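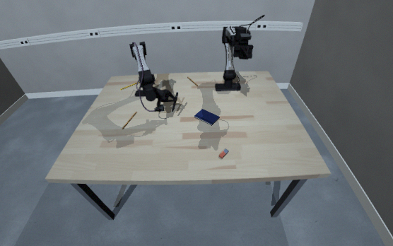
Parmont Equine Center Opens Low-Cost Boarding Program for Retired Horses

PARMONT — The Parmont Equine Center will open a boarding program for retired horses in September, with room for 10 animals in its first season. The program is meant for owners who want to keep an older horse after its riding days are over but can't afford full-service board.

Retired horses accepted into the program will live outdoors in small groups on the center's Pennington pasture, a fenced property on the east side of the main barn. Each group will have a run-in shed, an automatic waterer and daily hay through the colder months. Horses that need soft feed or more than one grain meal a day will be housed in the paddocks closest to the barn so staff can bring them in to eat separately.

"Most of the calls we get are from people whose horse is in its twenties and has gone a little stiff," said Harvey Li, barn manager at the center. "They aren't looking for an arena or a wash rack. They want somebody to look at the horse twice a day, notice if it's off its hay, and pick up the phone."

Board in the retirement program will be $300 a month. That covers pasture, hay, a basic senior feed, fly masks in summer and two checks a day by barn staff. Owners pay separately for farrier work, dental care, vaccinations and any medication. Blanketing is available from late fall through early spring for an additional $50 a month, which includes putting blankets on, taking them off and moving horses between weights as the weather changes. Owners supply the blankets and are asked to label them.

The center will schedule trims for the whole herd on a regular cycle. Owners who already have a farrier they like may keep using that person, provided the visits take place during barn hours and someone is present to hold the horse. Shoes must be pulled from the hind feet before a horse is turned out with a group. Front shoes will be allowed when a veterinarian recommends them.

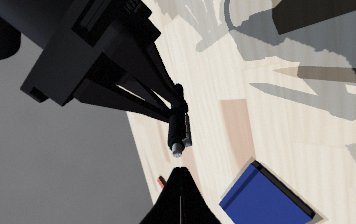
New arrivals will spend their first weeks in a separate paddock where they can see other horses over the fence. Staff will take a fecal sample from each one during that time, and deworming will be based on the results. Horses will then be introduced to one companion before joining a group. Mares and geldings will be kept apart. Stallions can't be accepted.

The Pennington pasture was last used for hay. Over the past year the center replaced the old wire along the road with 844 feet of no-climb fencing topped with a board rail, reseeded the low end and put down stone at the gates, where the ground used to turn to mud every spring. Work on the last of the run-in sheds is nearly finished. A lane now connects the pasture to the barn so that horses can be walked in for the vet without crossing the driveway.

Urell, the feed and farm supply store on the Parmont road, will provide senior feed and salt blocks to the program at a reduced price for the first year. The store will also keep a supplement account for each owner who wants one, so that joint powders, hoof supplements and similar items can be packed by the dose and sent over with the regular delivery. Staff will feed pre-packed supplements at no extra charge. They will not measure from tubs.

Record keeping for the herd will be handled through Grarow, the barn software the center already uses for its lesson horses. Owners will get a login and can look up weight tape readings, trim dates, deworming results and any notes from staff. Those who would rather have a phone call or a printed sheet can ask for that on the boarding form.

"I've had horses long enough to know that an old one can look fine on the weekend and drop weight before the next time you're out," Li said. "If the numbers are written down in one place, we catch it sooner. It also saves an argument about whether he was always that thin."

Owners may visit any time between 7 a.m. and 8 p.m. Light riding at a walk is permitted for horses that are sound enough, but the retirement rate doesn't include use of the indoor arena or a tack locker. Boarders who want either can add them month to month.

Each owner will be asked to complete a care plan before move-in. The plan lists the horse's veterinarian, an emergency contact, a spending limit for urgent treatment, and the owner's wishes if the horse has a severe colic or an injury it can't recover from. Li said the form takes some time to fill out and that he'd like families to go over it together at home — it's a hard thing to decide over the phone in the middle of the night.

To apply, owners will need a current negative Coggins test, proof of vaccination and a short letter from a veterinarian describing the horse's condition. Horses must be at least 18 years old or retired for medical reasons. Places will be offered in the order that complete applications come in, and a waiting list will be kept once the pasture is full.

Applications are available at the barn office and at the front counter at Urell. Owners who would like to walk the pasture before applying can call the office to set up a time. Sturdy shoes are recommended, and dogs should stay in the car.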